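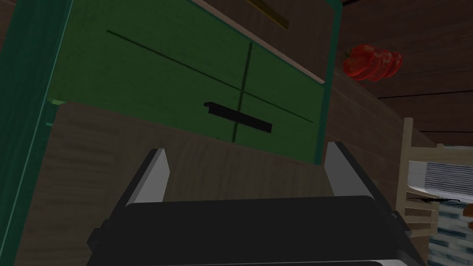
Page Counts Are the Wrong Limit

Publishers still build picture books to a fixed length, and the text gets cut to fit. I think the cut should come from the reading time. A story for a child of 3 needs to finish in one sitting, and page count is a weak measure of that.

Two recent books from Tenda show the problem. The Voscombe title runs 24 pages with dense paragraphs - too slow for a bedtime reading. The Magaña title is longer, yet has 14 words on its fullest page and moves quickly.

Bratov now prints a read-aloud time on the back cover. Other houses should do the same, and editors should set the figure before the art is assigned.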